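[Kenunville-list] Blackout curtain for the bench — what worked

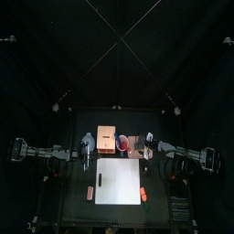

I've been asked twice now about keeping stray light off a work table, so I'm putting my notes in one message. The fabric is plain black blackout lining from the remnant shop in Stiningate, and I used it for the walls as well as the top. A dark table matters as much as dark walls. Ours has a black top, and with two thin cables pulled tight in an X overhead the whole thing stays square without a heavy crossbar. The lights are small ones fixed around the enclosure, with four of them along the back rim of the table, so the things lined up at the back get light from close by. Lay your objects out in a row and keep the pink tray where you can reach it.

Dorothy Bickerstaff wrote:
> We are setting up a similar bench at Rowbotham and have a
> budget of 900 dollars for everything except the table. Is it
> worth paying for proper theatre drape? The quote from Zatham
> came in at 1,265 dollars, and that was without delivery. Also,
> how do you stop the roof from sagging? Ours had a belly in it
> by the second week of May.

Dorothy, I wouldn't pay for theatre drape at that size. It's lovely stuff but heavy, and you'd need a stronger frame to carry it. Lining is fine if you double it on the window side. Wash it first or it will shed grey lint on the table for weeks.

For the sag, tension the cables before the fabric goes on. Do both diagonals a little at a time, swapping between them, and check the corners with a square as you go. Retighten after 10 days. I hem the roof panel a bit narrow so it has to be stretched to meet the walls.

Choose lights with a matt housing if you have the choice. Pale ones are easy to find but show up against black cloth. Mine are pale and I've left them.

I have a spare length of lining if anyone wants it — pick up only.

This site uses cookies to remember your archive settings. Accept / Manage

Comments (3)

fernhill: Does the lining fade? Mine went brown along one fold.

D. Bickerstaff: Thanks, that settles the drape question. I'll take the spare length if it's still going.

marg_t: We paid nearly 2,000 for ours, colour me annoyed.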